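Storage and Workroom Walk-Through
Retavside building, ground floor
Date: 2018-10-08
Checked by: Zsófia Antal
With: Asnakech Chala
Form 1678

Marks used: OK, FIX, WATCH. Comments follow each item, and I had a lot to say this time, so thank you in advance for reading!

1. Floor and walkways
Main path from door to far wall clear: OK
Tiles clean, no loose edges: OK
Cords off the floor: FIX
Comment: The path is so much better than it was in March. Asnakech and I walked it side by side without turning our shoulders once, and I was delighted. One extension cord still crosses behind the desk. Please run it along the wall and use the clips in the top drawer.

2. Chairs
Wheels turn freely: OK
Armrests tight: WATCH
Chairs parked out of the path: OK
Comment: One armrest wobbles when you lean on it hard. It can be tightened with the hex key from the Jarnska kit. Keep the office chairs over by the wall when they're not in use, they look great there and the whole room feels bigger.

3. Cabinets and open shelving
Shelving stands level: OK
Shelving fixed to wall or floor: FIX
Nothing heavy above shoulder height: OK
Comment: I gave the big open unit a good push from the side and it moved more than I like. Two brackets are on order from Willent. Until they are in, heavy goods go on the lowest shelf only. The vase can stay, but please don't let it creep toward the front edge. I do love having something pretty in a storeroom.

4. Flat cardboard
Broken down and stacked flat: FIX
Kept away from heaters: OK
Comment: Pieces leaning against a cabinet slide out as soon as you open a door next to them, and I have the bruised shin to show for it. Lay them down flat and tie them when the pile reaches knee height. Viorica Chiriac has offered to take a load to recycling whenever she drives over, bless her!

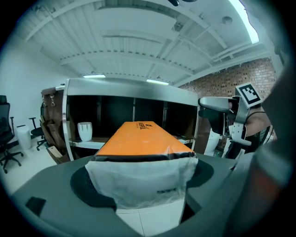 5. Boxed goods in plastic bags
Bags closed, no loose plastic trailing: WATCH
Labels readable without unwrapping: WATCH
Boxes lifted with both hands: OK
Comment: Leave the bags on, they keep the dust off beautifully and we have had far fewer scuffed boxes. My one request is to tuck the loose end under before a box goes on a shelf. A hanging end catches on the box beside it and both come down together (we tried it, on purpose, with empties). If print is hard to read through the plastic, write the contents on a strip of tape and stick it on the short side.

6. Trash and containers
Bins emptied: OK
Lids and containers not blocking doors: OK
Comment: Nothing to fix. Well done, everybody on the evening shift.

7. Fire safety
Extinguisher in place, pin and seal intact: OK
Exit sign lit: OK
Door closes by itself: FIX
Comment: The door stops 3 inches short of closing unless you help it along. Audrey-Anne Lapointe will adjust the closer. Please don't prop it open with a box in the meantime, however tempting it is with your arms full.

8. Lifting and ladders
Step stool has all rubber feet: OK
50 lb limit posted by the shelving: FIX
Comment: The sign fell down and got recycled with the cardboard, I think. Viorica Iordache is printing a fresh one in large type.

Score: 82, our best so far, and I am really pleased with this room! Send questions to me before the brackets go in. Asnakech has the spare key to the Pană cupboard if anyone needs the tape or the hex key.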